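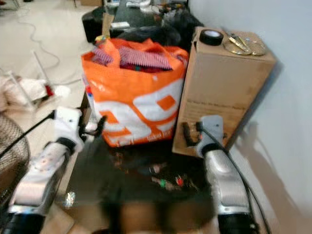 The Drellar Household Reuse Project entered its second phase in February, with work moving from collection to sorting and repacking. The first phase closed with 424 bags and boxes received from households in the Staniforth and Kimura neighborhoods. The sorting room had been planned around clothing alone, and the range of goods arriving has been wider than the original application foresaw. A typical worktable now carries textiles and hardware side by side: a large orange and white tote filled with red and white striped fabric and dark red textiles stands next to a tan cardboard box, with a roll of black electrical tape resting on the box and small colorful pieces scattered on the table in front. Mixed tables of this kind take longer to clear than single-category tables, and much of this report concerns the steps taken to deal with them.

Summary of the period

The grant agreement set a target of 800 containers sorted by the end of the second phase. At the close of this reporting period, 600 had been sorted, counting those carried over from the pilot. The project expects to reach the full target within the term of the grant. No extension is requested at this time.

Spending remains within the approved budget in every category except packing supplies, where costs exceeded the planned amount in the first half of the period. Heavy paper sacks were ordered at the start and did not hold up under the weight of folded bedding. They have been replaced with reusable totes and with cardboard boxes saved from incoming donations. The overspend was covered by savings in the transport line, as permitted under section 4 of the agreement.

Sorting procedure

Under the procedure described in the application, each container was to be opened, emptied, sorted and repacked by the same person in one sitting. This worked well during the pilot. It proved too slow once mixed household goods began to arrive, and the sorting team spent a good deal of time deciding where small objects should go.

The revised procedure separates the work into two passes. In the first pass, textiles are removed and placed in an open tote, and everything else remains on the table. In the second pass, the remaining goods are sorted into hardware, papers, toys and craft pieces, and electrical items. Cables and speakers are set aside for testing and do not go back into general stock. Scissors and other sharp tools are wrapped before they are boxed.

Fabric that cannot be used as clothing or bedding is kept if a usable length can be cut from it. Striped and patterned cotton is in demand with the sewing groups that receive goods from the project, and these groups have asked that matching pieces be kept together. Single socks, worn towels and stained items are baled for rag recovery.

Small objects continue to present the greatest difficulty. Beads, game pieces, buttons and parts of toys often come in loose at the bottom of a bag and spread across the table when the bag is emptied. The project has begun using shallow trays for these goods. The trays were introduced late in the period, and their effect on sorting time will be covered in the next report.

Room and equipment

The sorting room at the Nullik building is in regular use. Tables are arranged so that goods move from the door toward the packing shelves. Floor space is the main limit. When several deliveries arrive together, fabric is placed on the floor beside the tables until it can be handled, and the project recognizes that this is not a suitable long-term arrangement. Two wheeled bins and an additional set of shelves have been priced, and a request to move funds for their purchase is attached separately.

Lighting over the far tables was improved in the first weeks of the period. Wastebaskets have been placed within reach of the sorting positions, and recyclable packaging is now collected at the end of each day. The room is closed on Sunday.

Distribution

Sorted goods were released to 6 receiving groups during the period. Bedding and children's clothing left the shelves fastest. Kitchen goods moved at a steady rate. Lids, plates and other single pieces without a matching set have been slower to place, and the project has started to offer them in assorted boxes. Two groups have accepted these boxes on a regular basis.

Receiving groups were asked to comment on the condition and labeling of what they received. Their comments on condition were favorable. Several noted that reused boxes still carried their original printing, and that this caused confusion when boxes were stored with other stock. A plain label is now fixed over any printed text before a box is released, and the content category is written on two sides.

Issues to note

The quantity of electrical goods remains higher than planned. The project does not have the means to test all of them and has begun discussions with a local repair workshop on a shared arrangement. Until this is settled, untested items will remain in storage. Storage space for them is adequate for the coming period only.

Work planned for the next period

Sorting of the remaining containers will continue under the two-pass procedure. The tray system will be extended to all tables, and collection notices will be revised to ask households to place small items in a closed bag before donating. A written sorting guide, now in draft, will be submitted with the next report together with the updated budget table.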